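Zirkbridge Bench Notes
Gripper gallery: the soft stuff
May 16, 2024
Posted by the bench notes editor

Every gripper we have ever been sent can pick up a wooden block. The block is the handshake of this business. You put it on a table, the arm goes down, the arm comes up, somebody films it, and a brochure is born. We own a lot of blocks.

So this round went to the sofa. The sofa lives in the front room at Lurness, and it is where people's clothes end up, which makes it a better exam than anything we could build. We tried two sets of fingers on the same arm with the same wrist camera, and then swapped the controller halfway through to keep ourselves humble.

The candidates were the Sison narrow fingers, the Clolano wide pads, and, for the controller, the old Zirkbridge box against the new Zirkbridge box, which is the old box with a fan. Each pair of fingers got 100 tries at cloth on upholstery. We scored a try as good if the garment left the cushion and stayed in the grip until the arm reached the bin. Dragging it off the sofa by a hem did not count, although the Clolano pads made a strong case that it should.

On to the gallery, which is short on glamour and long on gray.

Fingers open over the seat, jersey off to the right:
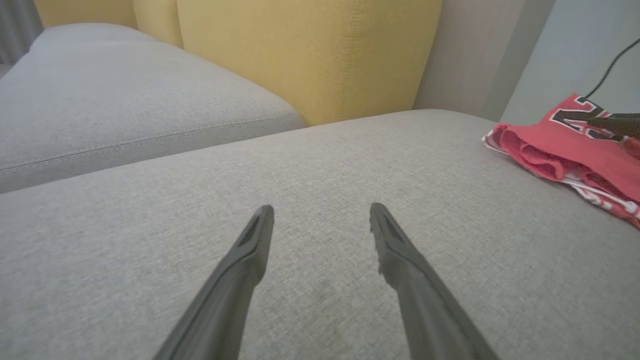
The trouble with cushions is that they give. On a table you can run the fingers down until they touch and call that zero. On a sofa there is no zero, only a gradual disagreement between the foam and the force reading. Our first approach height was set by somebody leaning over with a ruler, and the fingers went so far into the seat that the controller reported a successful grasp. It had grasped the sofa. It was very firm about it.

We raised the approach by 8 millimeters and things got better, then got worse in a new way. Too high and the tips close on air above a flat bit of cloth. A bunched garment is a gift, because there is always a fold standing up somewhere. A smooth one is a rug. If you want to make a gripper look good, throw the shirt. If you want to learn something, fold it first.

The Sison fingers came out ahead with 85 good tries. Narrow tips get under a fold without shoving it along, and the misses were mostly the same miss: one finger on top of the cloth, one finger in it, both closing with great confidence. The Clolano pads are lovely on boxes and mugs and will hold a bag of rice like a baby. On a jersey they managed 25, and we were generous with three of those. They don't pinch so much as press their hands together and hope.

About that wrist camera. It sees the tips, which is what you want, and for the last inch of the approach it sees very little that helps you judge height. Cloth on cloth has few hard edges, and the depth estimate on plain upholstery wandered all over the place. Red against gray was easy for the segmenter. When we tried a gray sweatshirt on the same seat, it drew an outline around half the sofa and asked for more payload.

Cables deserve their own entry. A loose cable near a garment looks, to our grasp picker, like an excellent handle. We added a rule that thin dark things are to be left alone, and it promptly refused to touch anything with a drawstring. The rule is still in there. We have made our peace with drawstrings.

As for the controllers, the new box closed the loop faster and let us stop sooner on contact, which mattered on foam far more than it ever has on a table. The old box overshot, paused, and overshot back. We had defended it in the December write-up, at some length, and would like that post to be read kindly.

Settings we ended on, for anyone repeating this: Sison fingers, slow final approach, low grip force until contact, then a small lift to check that the cloth came along before committing to the trip. The check costs over a second per try. Watching an arm deliver nothing to a bin with full ceremony costs more, at least in morale.

Towels are next. We are told they are easy.

Recent on Bench Notes
Old box, new box: a defense of the old box
Wrist camera mounts that survived the winter
Clolano pads and the bag of rice
Why we own so many blocks

Contact the bench | © 2024 Zirkbridge | Back to top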